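2019년 11월 4일

# Zaltlow 흰색 유광 조리대 사용 후기

저는 한국에 와서 산 지 오래되었지만 한국어로 긴 후기를 쓰는 것은 처음입니다. 표현이 조금 딱딱한 부분이 있으면 이해해 주시기 바랍니다. 조리대를 사기 전에 다른 분들의 후기를 많이 읽었고 도움을 받았기 때문에, 저도 제 경험을 자세하게 남기려고 합니다.

제품은 Zaltlow 조리대이고, 색은 흰색 유광입니다. Fultow 매장에서 주문해서 지난 2월에 설치했습니다. 길이는 2410mm로 맞추었습니다. 매장에는 더 짧은 표준 길이도 있었는데, 우리 집 부엌은 창문 아래가 길어서 표준 길이를 놓으면 옆에 애매한 틈이 남습니다. 예전 집에서 그런 틈에 빵 부스러기와 고무줄이 계속 떨어졌던 기억이 있어서 이번에는 길이를 맞추는 비용을 냈습니다.

## 왜 흰색을 골랐는가

전에 쓰던 조리대는 Bolger의 어두운 회색 무광 제품이었습니다. 나쁜 제품은 아니었습니다. 튼튼했고, 뜨거운 냄비를 실수로 바로 올려놓았을 때에도 큰 문제가 없었습니다. 그러나 부엌이 어두웠습니다. 저녁에 채소를 썰 때 그림자가 진해서 전등을 항상 켜야 했고, 밀가루를 조금만 흘려도 아주 잘 보였습니다.

그래서 이번에는 밝은 색을 원했습니다. 처음에는 무광 흰색을 생각했습니다. 매장에 가서 두 견본을 나란히 놓고 보았는데, 무광은 손으로 만졌을 때 약간 분필 같은 느낌이 있었습니다. 이것은 취향의 문제입니다. 직원분은 김치나 카레를 자주 먹는 집이라면 유광이 닦기에 편하다고 설명해 주셨고, 우리 집은 카레를 정말 자주 먹습니다. 저는 견본을 집에 빌려 가도 되는지 물어보았고, 사흘 동안 빌릴 수 있었습니다. 이 제도는 아주 좋습니다. 매장의 조명과 집의 조명은 매우 다르기 때문에 여러분도 꼭 물어보시기를 권합니다.

집에 가져온 견본에 간장, 커피, 강황 가루를 조금씩 올려 두고 하룻밤을 기다렸습니다. 간장과 커피는 젖은 행주로 바로 지워졌습니다. 강황은 노란 흔적이 조금 남았는데, 주방 세제를 묻혀서 두 번 닦으니 보이지 않게 되었습니다.

## 설치

설치하는 날에 기사님이 오셔서 먼저 옛날 조리대를 떼어 내셨습니다. 이 철거 비용은 견적서에 들어 있지 않았고, 따로 내야 했습니다. 제가 견적서를 더 주의해서 읽었어야 하지만, 매장에서도 한 번은 말해 주었으면 좋았을 것입니다. 한국어 견적서에서 "별도"라는 단어를 보시면 그 줄을 꼭 다시 읽으세요.

설치 자체는 깨끗했습니다. 벽이 완전히 곧지 않아서 뒤쪽에 틈이 생겼는데, 기사님이 흰색 마감재로 채워 주셨습니다. 아홉 달이 지난 지금도 그 부분은 갈라지지 않았습니다. 다만 한쪽 구석의 마감이 다른 곳보다 조금 두껍습니다. 손님은 모르지만 저는 설거지를 할 때마다 봅니다.

조리대의 한쪽은 세로로 선 흰색 판에서 끝납니다. 도면에서 이 판을 보았을 때 저는 조금 답답할 것이라고 걱정했습니다. 지금은 이 판이 있어서 좋습니다. 물건을 판 쪽으로 밀어 놓으면 더 가지 않으니까 행주로 닦을 때 편하고, 상판의 선이 깨끗하게 마무리된 느낌이 있습니다.

## 상판의 표면

상판은 매끄럽고 밝은 흰색입니다. 창문 바로 앞에 있어서 낮에는 빛이 많이 반사됩니다. 맑은 날 오전에는 눈이 조금 부실 정도여서 저는 얇은 커튼을 달지 고민했는데, 커튼에 기름이 튈 것 같아 아직 달지 않았습니다. 반대로 창이 따뜻한 노란색이나 주황색으로 물들 때에는 이 조리대가 제일 예쁩니다. 흰 표면이 그 빛을 받아서 부엌 전체가 부드러워집니다.
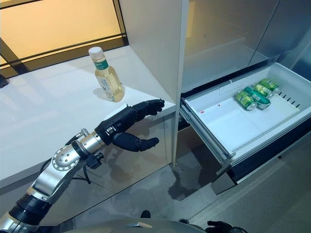 *창가 쪽 상판과 음료 병. 윤기 있는 표면에 창의 빛이 비칩니다.*

물건의 그림자도 전의 조리대보다 연하게 보입니다. 흰 뚜껑이 있는 음료 병 하나를 올려놓아도 그림자가 부드럽습니다. 작은 일이지만, 칼을 쓸 때에는 이 차이가 중요합니다. 도마 주변이 밝으니까 손가락의 위치가 잘 보이고, 눈이 덜 피곤합니다.

앞쪽 모서리는 둥글게 되어 있습니다. 매장에서는 각진 모서리와 둥근 모서리 중에서 선택할 수 있었고, 각진 쪽이 더 현대적으로 보였습니다. 그래도 저는 둥근 쪽을 선택했습니다. 저는 요리를 할 때 배를 조리대에 기대는 나쁜 습관이 있습니다. Bolger 조리대를 쓸 때에는 옷의 배 부분이 모서리에 닳아서 티셔츠에 작은 구멍이 생겼습니다. 이번 조리대에서는 아직 구멍이 생긴 옷이 없습니다. 단점도 있습니다. 물을 쏟으면 둥근 면을 따라서 앞으로 빨리 흘러내리고, 바로 아래의 문까지 젖습니다. 설거지를 크게 하시는 분은 앞쪽에 물막이 턱이 있는 모양도 한번 보시는 것이 좋겠습니다.

## 아래 수납장의 문

아래쪽 문도 흰색이고, 상판보다 더 거울에 가까운 느낌입니다. 앞에 서 있는 것과 바닥이 흐릿하게 비칩니다. 처음 며칠 동안은 무엇이 움직이는 것 같아서 자꾸 아래를 보았습니다. 지금은 익숙해졌습니다.

좋은 점은 부엌이 넓게 느껴진다는 것입니다. 우리 집 부엌은 폭이 좁은데, 문이 바닥의 색을 조금 비추기 때문에 가구가 무겁게 보이지 않습니다.

나쁜 점은 손자국입니다. 이것은 분명하게 써야 한다고 생각합니다. 손에 기름기가 조금만 있어도 자국이 남고, 햇빛이 옆에서 들어올 때 전부 보입니다. 상판의 손자국은 별로 보이지 않지만 문의 손자국은 잘 보입니다. 어린아이가 있는 집이라면 상판은 유광으로 하고 문은 무광으로 하는 방법을 생각해 보세요. Fultow에서는 그렇게 섞어서 주문하는 것이 가능하다고 했고 추가 비용도 없다고 했습니다. 저는 그때 통일된 색이 좋다고 생각해서 거절했는데, 다시 산다면 섞어서 주문할 것 같습니다.

## 청소

보통은 미지근한 물에 적신 극세사 행주로 닦고, 마른 행주로 한 번 더 닦습니다. 마른 행주를 생략하면 물방울 자국이 남습니다. 우리 동네 물에 석회가 많은 것인지, 아니면 유광 표면이 원래 그런 것인지 저는 잘 모르겠습니다.

기름때에는 Volto 주방 세정제를 씁니다. 직원분이 추천한 것은 아니고 집에 원래 있던 것입니다. 75ml 작은 병에 덜어서 싱크대 옆에 두고 쓰는데, 표면이 뿌옇게 되는 일은 없었습니다. 뿌린 다음에 오래 두지 않고 바로 닦습니다. 거친 수세미는 절대로 쓰지 마세요. 설명서에 그렇게 쓰여 있고, 저도 한 번 급해서 초록색 수세미를 썼다가 가는 흠집을 만들었습니다. 그 흠집은 정면에서는 보이지 않고, 고개를 낮추어 창문 쪽을 향해서 볼 때에만 보입니다. 그래도 마음이 아팠습니다.

설명서에 대해서도 한마디 하겠습니다. 설명서는 17쪽이고 그림이 많아서 이해하기 쉬웠습니다. 그런데 관리 방법은 마지막 쪽에 작은 글자로만 있습니다. 조립은 기사님이 하시니까, 사용하는 사람에게 필요한 것은 마지막 쪽뿐입니다. 순서가 반대였으면 좋겠습니다.

## 열과 충격

뜨거운 냄비는 일부러 시험하지 않았습니다. 저는 항상 받침을 씁니다. 설명서에도 뜨거운 냄비를 직접 올리지 말라는 그림이 있습니다. 뜨거운 찻잔 정도는 그냥 놓았고, 자국이 남지 않았습니다.

충격은 본의 아니게 시험했습니다. 위쪽 선반에서 잼 병이 떨어졌는데, 병은 깨졌고 상판은 멀쩡했습니다. 딸기잼을 닦는 데에 오래 걸렸지만 색은 배지 않았습니다. 칼을 도마 밖으로 미끄러뜨린 적도 한 번 있습니다. 손톱으로 만지면 조금 느껴지는 선이 남았습니다. 도마 없이 과일을 깎는 습관이 있는 분은 조심하셔야 합니다.

## 매장 서비스

주문할 때의 상담은 친절했습니다. 제가 모르는 단어가 나오면 그림을 그려서 설명해 주셨습니다. "걸레받이"라는 단어를 그날 처음 배웠습니다.

배송은 약속한 날보다 이틀 늦었습니다. 전날 저녁에 전화가 와서 사과를 받았지만, 저는 이미 회사에 휴가를 냈기 때문에 휴가를 다시 바꾸어야 했습니다. 설치 후에 문 하나의 높이가 맞지 않아서 연락했을 때에는 그 주 안에 와서 고쳐 주셨고, 비용은 받지 않으셨습니다. 보증 기간은 2년입니다. 긁힌 자국은 보증에 포함되지 않고, 문의 경첩과 상판의 휘어짐은 포함됩니다.

## 좋은 점과 아쉬운 점

**좋은 점**

- 창가의 빛을 잘 받아서 부엌이 밝습니다.
- 간장, 커피, 잼이 쉽게 닦입니다.
- 둥근 앞 모서리가 몸과 옷에 편합니다.
- 길이를 집에 맞추어 주문할 수 있습니다.

**아쉬운 점**

- 수납장 문에 손자국이 아주 잘 보입니다.
- 쏟은 물이 앞으로 빨리 흐릅니다.
- 가는 흠집이 생기면 역광에서 보입니다.
- 철거 비용 안내가 부족했습니다.

## 누구에게 맞는가

부엌이 어둡거나 좁고, 저녁마다 한 번 닦는 일이 귀찮지 않은 분에게 추천합니다. 저는 하루의 마지막에 조리대를 닦는 시간을 좋아해서 이 제품이 잘 맞습니다. 물건을 많이 꺼내 놓고 쓰시는 분은 조금 더 고민하시는 것이 좋습니다. 흰 유광 위에서는 작은 물건도 눈에 잘 띄어서, 저도 이사 온 뒤에 양념통을 거의 다 서랍으로 옮겼습니다.

별점은 다섯 개 중에서 네 개를 드립니다. 한 개를 뺀 이유는 손자국과 철거 비용입니다. 겨울에 창가의 찬 공기가 상판에 어떤 영향을 주는지는 아직 다 알지 못합니다. 내년 2월에 만 일 년이 되면 그 내용을 이 글 아래에 추가하겠습니다. 질문은 댓글로 남겨 주시면 늦더라도 답을 드리겠습니다.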